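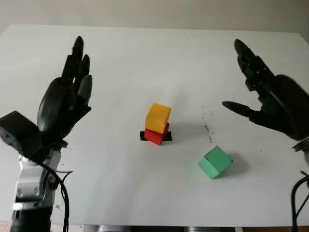 Screws should be on the label

My kettle stopped working in January. It was a Flernow, it cost $30, and the fault was almost certainly a switch worth less than a dollar. I never found out for certain. The base was glued shut, and the only way in was to crack it.

I took it to Rigoberto Nava, who has fixed small appliances in Gillum for most of his working life. He turned it over once and handed it back. Last year his shop refused 381 items, and he says most were refused for the same reason: they could not be opened without being destroyed.

We already put stars on fridges for energy use. I think every small appliance sold in this country should carry a plain statement on the box saying whether it can be opened with common tools and closed again afterwards. Yes or no would do.

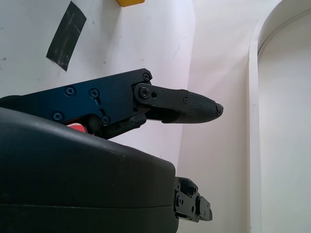 Phillips-head screws holding a metal plate in place.

Manufacturers say glue is cheaper and keeps water out. Both claims are fair. A gasket and a few screws also keep water out, and my mother's old Vunetano mixer has been splashed with cake batter every Saturday for decades. It has been opened twice, once for a new cord and once for brushes.

The stronger objection comes from Zinash Tesfamariam, an electrician I respect, who worries that people will open things they shouldn't and hurt themselves. She is right that some will. But a label can say "licensed repairer only" and still tell me the repairer won't need a chisel.

I would not ban glued products. If someone wants the cheapest toaster on the shelf at Cisneros, they can have it. I would have paid more for a kettle that opened, and nothing on the packaging let me choose one. The replacement I bought is glued as well. I checked when I got it home.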